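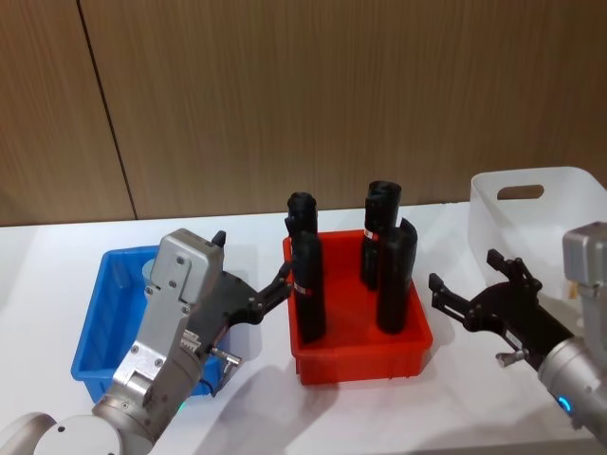 # Chapter 3: Color That Tells You Something

I once spent most of a morning lost in the Wulby bus station. It has 3,000 feet of hallway, and back then every single door in it was painted the same cream. I walked past the ticket office twice! When I went back a few years later, the doors to the buses were yellow, the offices were blue, and I found my gate before my coffee was cool enough to drink.

That's what we'll be working on in this chapter: color used as a label. Chapter 2 was all about color and mood, so keep those notes handy, but we're asking a different question now. What does a color tell somebody who is in a hurry and isn't going to read the sign?

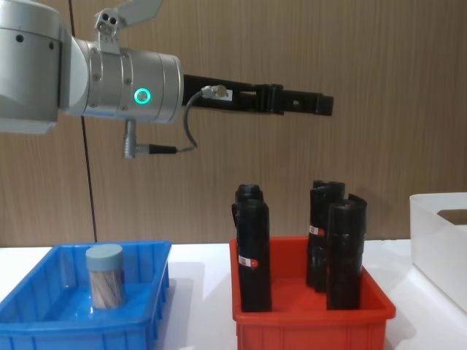
Start with size, as my students nearly always guess wrong on it. They assume a color has to cover a lot of space before people notice it, and so their first sketches have whole walls in orange. But contrast does most of the work. Look at how the little green ring stands out on all that silver metal – it's a tiny patch of color, and your eye goes there anyway. Put the same green on a leafy mural and you'd have to hunt for it.

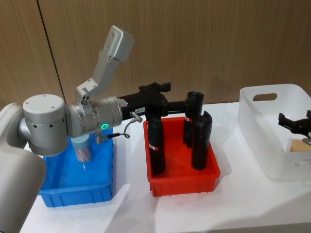 **Figure 3.2** A small green light against silver metal.

Background matters just as much. The Drodau library tested its new shelf tags on a white board, loved them, printed 800, and then stuck them on honey-colored shelves where the tan ones pretty much vanished. Always test on the real surface, please (and in the real light, at the time of day people will be there).

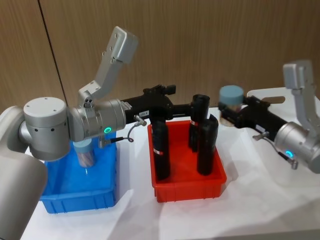
*Chapter 3 last revised in October*

## Before you read on

Pick a building you know well and walk through it with a notebook. Write down each color that seems to mean something, and what you think it means. I did this at the Barrios Street clinic and filled some 200 lines, half of them about floor tape.

Then ask a friend to guess the meanings from your list. Hang on to the wrong guesses, as we'll use them in Section 3.1, where we look at the Kisa parking garage and its two shades of green.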